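4.2 What people mean by "white"

I came into this study thinking white would be the easy one. Red and blue had already given me plenty of trouble in the Pruvik word list (see Section 3), and I was looking forward to a color that everybody agrees on. Well, no! Out of 3807 free answers, the ones for pale surfaces were easily the messiest. People wrote "white," "off-white," "light gray," "kind of a cloudy color," and one person in Plitlow wrote "paper, but tired" – my favorite answer in the whole set.

I had 5 readers sort a sample of 400 answers into groups, and we went through it twice, with a break in July so they'd forget their first choices. They mostly agreed with themselves. They agreed with each other a lot less, and nearly all of the arguing was over where white stops and gray starts. 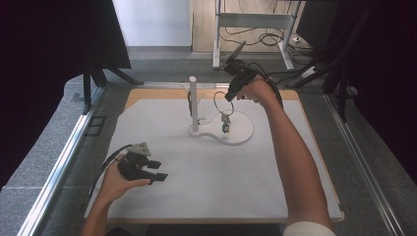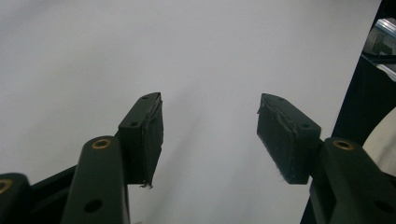 Figure 2. White and near-white surfaces.

My hunch is that people judge white against whatever sits next to it. A fridge is white until you put fresh snow beside it (I tried). In the first photo of Figure 2 the square board lies on gray carpet, and I'd call it white without a second thought. The second one gives me a pale surface that dims toward the lower middle, and there I start to waver – "light gray" feels just as fair. The Samarakoon scale has only one box for both, so I split it in two for the counts in Section 4.3.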